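When a Revision Deadline Falls During Fieldwork

Posted in: Publication practice

A question that reaches me often from early-career researchers concerns the revision deadline. An editor has returned a decision of major revisions, the journal allows a fixed number of weeks, and the authors can see at once that the work requested will not fit. Much has been written on how to answer reviewers. Far less has been written on how to ask for time, and the omission causes avoidable trouble.

I will describe one matter in which I was consulted, with the permission of the corresponding author. The journal and the manuscript are not identified.

The study concerned record keeping in small rural clinics. The authors had surveyed 263 clinic staff across the Walora and Watau districts and had interviewed 44 of them at length. The manuscript was sent to two reviewers. Both were favorable. The second, however, asked that the interview material be recoded by a person who had taken no part in the original analysis, and that agreement between the coders be reported. The editor endorsed the request and set a deadline of six weeks.

The decision arrived in May. Two of the four authors were then in the field, with limited access to email, and the interview transcripts were held on a restricted server at the Skonwood site. A new coder would need ethics clearance before opening them. The corresponding author estimated that clearance alone would take a month.

She did what many authors do. She said nothing to the journal, began the clearance process, and hoped that the remaining work could be compressed. Five days before the deadline, it was plain that it could not. The submission system offered a button marked "Request extension," which granted 14 days automatically. She pressed it. When that period also expired, the system closed the file and recorded the manuscript as withdrawn. A later submission would be treated as new, with a new number and, possibly, new reviewers.

It was at this stage that she wrote to me. My advice was to write directly to the handling editor, by name, and to set out four things: the date of the decision, the reason for the delay, the present state of the revision, and a firm date for its return. I suggested that she attach the ethics approval, which had by then been issued. I also suggested that she leave out any complaint about the software. The editor had not designed it and might not have known that the file had closed.

The editor replied within two days, reopened the file under its original number, and thanked her for the explanation. The revised paper went back to the same two reviewers.

Several points deserve attention.

First, a revision deadline is in most cases an administrative setting. Editors use it to keep files moving and to know which authors have lost interest. Many will extend it by a month or more when asked early and given a reason. An author who can see in the first week that the period is too short should say so in the first week.

Second, the automatic extension is a convenience with limits. It carries no message to the editor, and in some systems it can be used only once. Authors who expect a long delay should write a letter before they use the button — and should keep the reply.

Third, the request should be specific. "We need more time" gives an editor very little to work with. "The independent coder will finish by the end of the month, and we will return the manuscript one week later" can be approved in a single line.

Fourth, coauthors should agree in advance on who watches the correspondence. In this matter a reminder had been sent to all four authors, and each supposed that another had answered it. Groups that travel for data collection should name a deputy before anyone leaves. 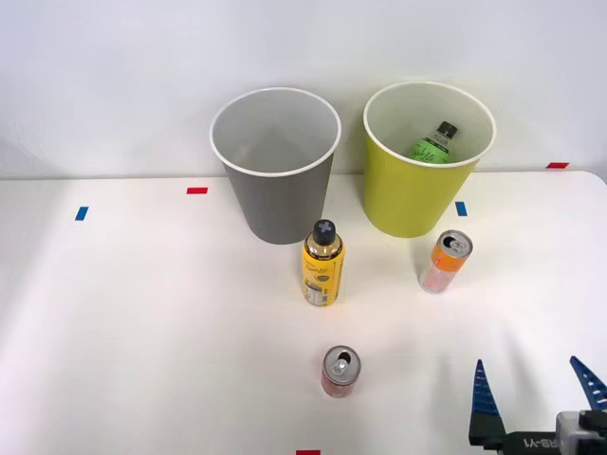

Two wastebaskets, one gray and one yellow-green.

There remains the matter of the response letter. The author asked whether she should open it with a further apology. I advised against this. The delay had been explained to the editor and accepted, and the reviewers needed to know only what had been changed. Her draft ran to more than 3,000 words, a good part of it devoted to the circumstances of the fieldwork. We removed that material and kept a plain account of the recoding, placed directly under the comment that had prompted it.

One disagreement between the coders could not be settled. It concerned the word "kiều," which one clinic used as a heading in its paper files and which staff explained in different ways. The authors reported the disagreement in a footnote and left both readings in place. Reviewer two raised no objection.

Readers who have dealt with closed files at other journals are invited to write to me through the contact page. I am particularly interested in cases where the editor declined to reopen the manuscript, and in the reasons given.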